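Subject: Re: [totcombe-makers] Divided trays for the small parts, are they worth it?

Hello all,

In April a member from the Borow group wrote:

> We still keep our screws and washers in jam jars, and every evening we lose
> ten minutes looking for the right one. Has somebody tried the plastic trays
> with dividers? Do they stay clean? I am afraid they are too shallow.

I am sorry for my slow answer. I have used one such tray for 3 months, so I can tell you a little. Mine is clear plastic with a smoky tint, open at the top, with straight walls. One long divider goes along the inside and one shorter divider meets it near the middle.

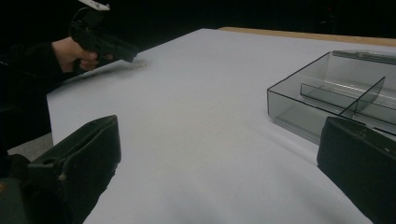
I keep the long screws in the narrow part behind the long divider and the washers in front. For me it is deep enough, but I never put more than 40 pieces in one compartment, otherwise the fingers cannot reach the bottom ones.

About cleaning: the dust shows quickly on tinted plastic. I wash mine with warm water and a drop of dish soap, then I let it dry on a towel. Please do not use the rough side of the sponge, I did this once on another tray and the scratches stayed.

Two small warnings. The corners are sharp, so do not push it into a soft bag. And on a smooth table it slides, therefore I put a piece of rubber mat below when I am sorting.

I ordered from Uvar, item 1508 in their list. The postage was the same for one tray or for 25, so perhaps Borow and Totcombe can order together?

Best regards from the Bermúdez workshop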